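Tramura Curtain Care – Frequently Asked Questions

Last updated Sep 20, 2019

How often should I wash white curtains?
Twice a year is enough for most rooms. Kitchens and rooms facing a busy street need it more often. Between washes, run the soft brush of your vacuum down each fold once a month, starting at the top.

What temperature should I use?
Check the sewn-in label first. Most of our unlined white panels can go in at warm on the gentle cycle. Lined panels should be washed cold. Blackout panels should not go in the machine at all – wipe them with a damp cloth.

Do I need to take the hooks off?
Yes. Hooks tear the header tape and can scratch the drum. Rings that are sewn on can stay if you tie them inside a pillowcase.

Will my curtains shrink?
Cotton panels can lose up to two inches on the first wash. The Iltine range is washed before it is cut, so you should see very little change. If you are hemming a new pair from any other range, wash them first and hem them after.

How do I get the folds to hang evenly?
Hang the panels while they are still slightly damp. Pull them fully open, arrange the pleats by hand from top to bottom, and tie them loosely with strips of cotton in three places. Leave the ties on overnight. Fabric that was bunched up in a basket may need a steamer as well.

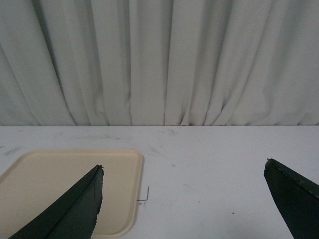
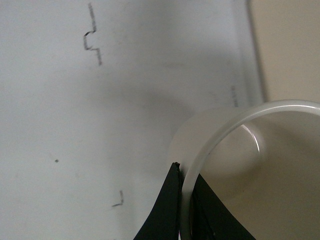
Cherry Mae Bautista wrote in July that tying the pleats worked well on her living room pair, but that the bedroom pair went back to leaning to one side within a day. She asked if the rod could be the cause. It can. Put a level on the rod before you wash anything again, and check that the gliders are spaced evenly.

Can I use bleach?
No. Chlorine bleach turns many white fabrics yellow and weakens the thread. An oxygen-based whitener is fine. Soak for an hour and rinse twice.

Can I iron them?
Yes, on medium, from the back. Do not iron over the header tape.

Do you wash curtains for customers?
Yes, at the Akgül Street store only. The charge is $12 per panel, and we can take panels up to 200 inches long. Allow a week. Please bring them in without hooks.

Where can I buy replacement header tape?
Ask for item 317 (narrow) or item 282 (wide) at any store, or order by phone. Tape is sold by the yard and cannot be returned once cut.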